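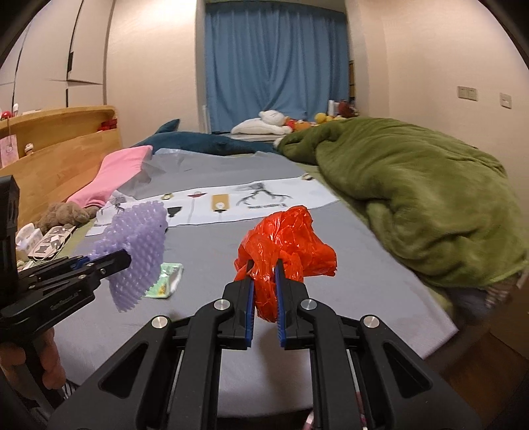
Wie räumt man ein Bett frei, das seit Wochen als Ablage dient?

Am besten holt man zuerst alles herunter, was Verpackung oder Papier ist, dann die kleinen Sachen, und ganz zuletzt kommen Decken und Kuscheltiere dran. So mache ich es jedenfalls inzwischen, und ich habe wirklich lange gebraucht, bis ich bei dieser Reihenfolge gelandet bin. Früher habe ich immer mit der großen Decke angefangen (sie nimmt ja auch den meisten Platz weg!), habe sie schön zusammengelegt und dann wieder aufs Bett gepackt, weil der Sessel voll war. Und schon lag sie auf dem ganzen Kleinkram, und ich durfte von vorne beginnen.

Bei uns ist das Bett eben der Ort, an dem alles landet. Päckchen werden dort aufgemacht, Mitbringsel ausgepackt, und irgendwer legt immer noch etwas dazu. Auf dem grauen Laken sieht man wenigstens alles gut. Diesmal waren es Tüten und Folien, ein langer weißer Papierstreifen mit lauter kleinen Zeichnungen, ein fliederfarbenes Noppenspielzeug und hinten quer der große Plüschhai, der bei uns so etwas wie Hausrecht genießt. Dazu die olivgrüne Fleecedecke als Haufen. Ich liebe diese Decke, aber ordentlich liegen kann sie einfach nicht.

Mein Freund Raimonds Navickas schwört darauf, alles auf den Boden zu werfen und von dort aus zu sortieren. Das habe ich einmal probiert, im April war das, und bin den halben Abend über Schachteln gestiegen. Für mich ist das nichts. Ich nehme lieber gleich einen Behälter mit ans Bett und gehe von einer Seite zur anderen.

Bei den Tüten bin ich übrigens strenger geworden. Alles Knisternde, was leer ist, kommt weg, auch wenn die Farbe noch so hübsch ist. Ich hatte nämlich mal eine ganze Schublade davon, „für Geschenke“, und habe in vier Jahren keine einzige gebraucht.

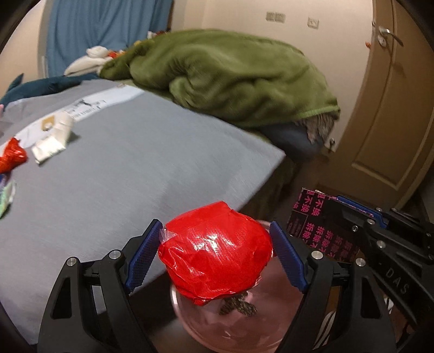

Schwieriger wird es bei den Sachen, die noch eingepackt sind. Da frage ich mich jedes Mal, ob ich sie gleich aufmachen oder erst einmal zur Seite legen soll, und lege sie dann natürlich zur Seite. Inzwischen gilt: Was nach dem nächsten Bettwäschewechsel noch zu ist, wird verschenkt. Das klappt mal besser, mal schlechter.

Das Figürchen auf dem Kopfteil darf bleiben, das Regalbrett ist schließlich dafür da. Nur abstauben müsste ich dort wieder einmal, und die rosa Karte vorne hängt auch schon eine Ewigkeit. Aber heute Abend erst noch die Decke, der Hai kommt obendrauf, und dann mache ich mir einen Tee.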